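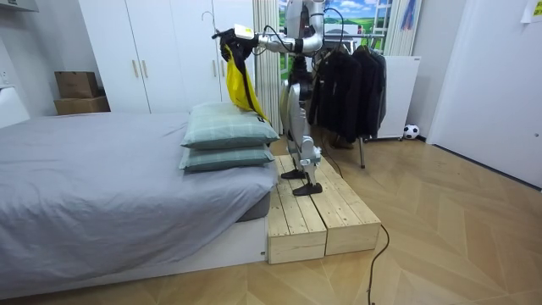
Spent the weekend sorting out the spare room so it can be let from the autumn. A thread on what it involved, mainly for anyone in Gronville thinking of doing the same.

First thing: ring your insurer before you advertise. Mine wanted to know whether the lodger would have a lock on the bedroom door. They would, and that changed the theft cover.

Then the council. Gronville doesn't license a single lodger in your own home, but if you get the single person discount you lose it. For me that's 206 pounds a year. Worth knowing before you set the rent.

I've gone for 590 a month with bills included. Rooms nearer the station in Grollham go for more, but they also have a bus after eight in the evening and we don't.

Bills included only works if you've looked at your bills. I went back over 18 months of gas and electric and took the worst winter as the guide.

Bed is second-hand from Maddocks on the ring road. Mattress is new. I wouldn't skimp on that — people will put up with a dated carpet but not with a mattress that dips.

Hanging space is the thing I underestimated. Most of the people who've written to me asked about it before they asked about the wifi. One has a uniform and needs to keep five shirts flat.

I used the Givska agreement form, the lodger one and not the tenancy one. They are different documents and the notice periods aren't the same. Read the part about shared rooms twice.

Deposit is one month. I'm keeping it in a separate account and I've said so in writing.

Total spend so far is up to 3,000, and most of that was the window. It had been painted shut since before I moved in.

Two viewings booked. Still need to find the second front door key.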